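**Kuusk Study Rooms: changes to tables and bookings from August**

The ground-floor study rooms at Kuusk reopen in August under revised arrangements. This thread sets out what has changed for regular users, group leaders and visiting classes. Please read it before making a booking.

---

Room 3 is now the general table room. It may be booked for drawing, model-making, map work, sewing by hand and other quiet activities that need a broad surface. Food preparation remains in the Mokotberg kitchen on the first floor.

---

Bookings are made in blocks of two hours. The first block begins at 9 am and the last ends at 7 pm. Groups who need a longer period should request consecutive blocks in a single message, as separate requests are processed separately and may not be placed together.

---

We received 1273 booking requests for the study rooms last year, compared with 1250 the year before. A good many were for Room 3 in the early evening. Users with flexible hours are therefore encouraged to consider the morning blocks.

---

Tables may be moved within a room but not between rooms. Two people should lift, one at each end. Dragging has damaged the floor near the east door, and the repair there is not yet finished – please keep that strip clear until the tape has been removed.

---

On cleaning: a soft cloth, wrung out well, is sufficient for everyday use. Cloths are kept in the drawer beneath the noticeboard. Please do not bring your own sprays or polishes. Several products sold for kitchens leave a film that takes pencil and ink very badly, and removing it has cost us a full day on more than one occasion.

---

Cutting mats are available from the front desk and must be used for all work with blades. Rūta Šimkus has relabelled the mats by size. The largest are returned to the rack flat, never rolled. Lost or bent mats should be reported at the desk at the end of the session.

---

The Kevton lockers in the corridor may be used for work in progress for up to three nights. Items left beyond that are moved to the store. To reclaim them, write to Birutė Kütt with the locker number and a short description of the contents.

---

A correction to the printed leaflet: the extension for room enquiries is 2418. The number given on the back page belongs to the accounts office, whose staff have been very patient. Chaminda Uddin is handling enquiries until the end of the month, after which Shabnam Virk will return to the role.

---

Care of the tabletops is the responsibility of whoever holds the booking, including work done by guests. The finish is thin by intention, so that it can be renewed without heavy sanding. Pale wood of this kind shows a spill or a stray line of ink readily, and we ask that paints, dyes and adhesives be used over a protective sheet. Any mark that does not lift with a damp cloth should be left alone and reported to the desk before the room is vacated.

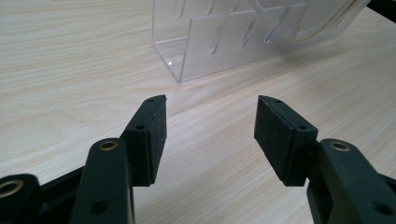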